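Usholm Table Oil, Six Months In

I should say up front that I've never been much of a furniture oil person. My mother used lemon polish on everything that stood still, and for years so did I, until we bought our big pale kitchen table and I noticed the cloudy patches building up wherever the kids do their homework. My neighbor Zubaida Paracha, bless her, came over with half a can of Usholm and told me to stop spraying that stuff immediately.

So I stripped the old polish (a whole rainy afternoon, and my shoulders let me know it), sanded lightly, and gave the table two thin coats. The can says to wait twelve hours between them. I waited overnight both times, partly out of caution and partly out of laziness, and we ate on the couch like teenagers. The smell is mild, a bit like walnuts, and it was gone by the second morning.

What I love most is the color. I was so afraid it would turn the wood orange, the way the Pandberg oil did to my sister's bench, but it stayed light and you can still follow every line of the grain. It's a soft look too, with hardly any shine, and it feels lovely under your hands. 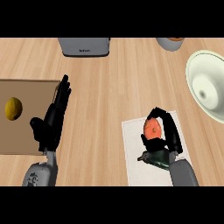 How it holds up

Very well, with one grumble. Water beads nicely and wipes right off, and coffee has never left a mark as long as I get to it before lunch. Red wine is another story. I had a ring by the end of January that needed a little rubbing with fine steel wool and a dab more oil, and then I couldn't find it again, so I can't complain too loudly.

Cost and quantity

The small can is 200 ml and the large is 800 ml. Buy the small one! I did a table that seats eight, plus two cutting boards and a stool, and there's still some sloshing in the bottom. I tried the Kovier wax on the stool first, and it was fine, but it went sticky in the summer heat and I was glad to be rid of it.

Would I buy it again? Yes, and I already have, because I owed Zubaida half a can.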